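9 Daten aus Zirthorpe übernehmen

In diesem Kapitel wird beschrieben, wie Sie einen vorhandenen Kundenbestand aus Zirthorpe in Kundeck einlesen. Wenn Sie ohne Altdaten beginnen, können Sie das Kapitel überspringen und mit der Einrichtung des Etikettendrucks fortfahren.

Voraussetzungen

Kundeck ist auf dem Hauptarbeitsplatz installiert und freigeschaltet. Sie sind mit dem Benutzer »Verwaltung« angemeldet. Zirthorpe ist auf demselben Rechner noch lauffähig, und Sie kennen das Kennwort für den Bereich »Ausgabe«. Auf den Nebenplätzen ist Kundeck während der Übernahme geschlossen.

Achtung: Die Übernahme überschreibt alle Kundensätze, die bereits in Kundeck angelegt sind. Legen Sie vor Beginn eine Sicherung an (Menü Datei — Sicherung — Jetzt sichern). Eine einmal gestartete Übernahme lässt sich nur durch das Einspielen dieser Sicherung rückgängig machen.

9.1 Ausgabedatei in Zirthorpe erstellen

1. Starten Sie Zirthorpe und öffnen Sie den Bereich »Ausgabe«.
2. Wählen Sie als Umfang »Gesamtbestand«. Die Auswahl »Nur aktive« lässt Kunden ohne Beleg im laufenden Jahr weg.
3. Stellen Sie das Trennzeichen auf Semikolon und den Zeichensatz auf UTF-8.
4. Setzen Sie das Häkchen bei »Feldnamen in erster Zeile«.
5. Speichern Sie die Datei im Ordner »Uebernahme«, den Kundeck bei der Installation angelegt hat.
6. Beenden Sie Zirthorpe.

Hinweis: Öffnen Sie die Datei zwischendurch nicht mit einer Tabellenkalkulation. Beim Speichern gehen dort häufig die führenden Nullen der Postleitzahlen verloren.

9.2 Felder zuordnen

1. Wählen Sie in Kundeck Extras — Übernahme — Neue Quelle.
2. Markieren Sie die Datei und klicken Sie auf »Einlesen«. Links erscheinen die Felder der Quelle, rechts die Felder von Kundeck.
3. Ziehen Sie jedes Feld der Quelle auf das passende Feld rechts. Gleichlautende Felder werden selbsttätig verbunden.
4. Prüfen Sie die Verbindung bei »Name2«. In Zirthorpe steht hier je nach Version die Abteilung oder der Ansprechpartner.
5. Lassen Sie Felder, die Sie nicht brauchen, unverbunden. Sie werden nicht übernommen.
6. Speichern Sie die Zuordnung unter einem eigenen Namen, wenn Sie mehrere Filialen übernehmen wollen.

Das Feld »Kurzname« darf in Kundeck höchstens 20 Zeichen enthalten. Längere Einträge werden am Ende gekürzt und im Protokoll mit K gekennzeichnet. Für das Feld »Kundengruppe« gilt die Begrenzung nicht, dort sind aber nur Gruppen zulässig, die unter Stammdaten — Gruppen vorhanden sind. Unbekannte Gruppen landen in »Sonstige«.

9.3 Probelauf

Führen Sie vor der eigentlichen Übernahme immer einen Probelauf durch. Dabei wird nichts gespeichert.

1. Klicken Sie auf »Probelauf«.
2. Warten Sie, bis die Schlussmeldung erscheint. Sie lautet zum Beispiel: »1.326 Sätze gelesen, 25 Sätze mit Hinweis«.
3. Öffnen Sie das Protokoll und gehen Sie die Hinweise durch.
4. Berichtigen Sie fehlerhafte Angaben in Zirthorpe und erstellen Sie die Ausgabedatei neu. Änderungen direkt in der Datei sind möglich, werden aber vom Kundendienst nicht unterstützt.

Sätze mit dem Kennzeichen D sind mögliche Doppelungen. Kundeck vergleicht dafür Nachname, Postleitzahl und Telefonnummer. Ob Sie zwei Sätze zusammenführen, entscheiden Sie erst nach der Übernahme in der Kundenliste.

9.4 Übernahme starten

1. Klicken Sie auf »Übernehmen« und bestätigen Sie die Sicherheitsabfrage.
2. Schalten Sie den Rechner nicht aus und versetzen Sie ihn nicht in den Ruhezustand. Am Notebook schließen Sie vorher das Netzteil an.
3. Nach der Schlussmeldung starten Sie Kundeck neu.
4. Öffnen Sie einige Kundensätze und vergleichen Sie sie mit Zirthorpe, vor allem Umlaute, Zahlungsziel und abweichende Lieferanschrift.
5. Drucken Sie das Protokoll und legen Sie es zu den Unterlagen.

Achtung: Bricht die Übernahme ab, arbeiten Sie nicht mit dem unvollständigen Bestand weiter. Spielen Sie die Sicherung ein und beginnen Sie erneut bei 9.3.

9.5 Offene Posten

Offene Posten werden getrennt übernommen, und zwar immer zu einem Stichtag. Voreingestellt ist der 31. Januar. Wenn Ihr Geschäftsjahr abweicht, ändern Sie den Stichtag unter Extras — Übernahme — Posten, bevor Sie die Datei einlesen. Teilzahlungen erscheinen danach als eigene Zeile mit dem Vermerk »Alt«.

Die Etikettenvorlagen für Marino sind nicht Teil der Übernahme. Sie müssen neu angelegt werden. Bei Fragen zur Feldzuordnung hilft der Kundendienst von Teltholm, bitte halten Sie dafür das Protokoll bereit.
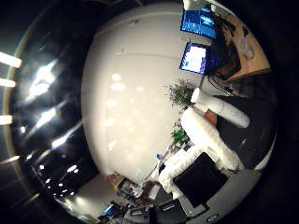 Kommentar eines Lesers: Bei 9.2 fehlt mir der Hinweis, dass man die Kundengruppen vorher anlegen muss. Bei uns stand nach der Übernahme fast alles unter »Sonstige«, und wir haben die Sicherung eingespielt und von vorn angefangen. Mit angelegten Gruppen lief es dann durch.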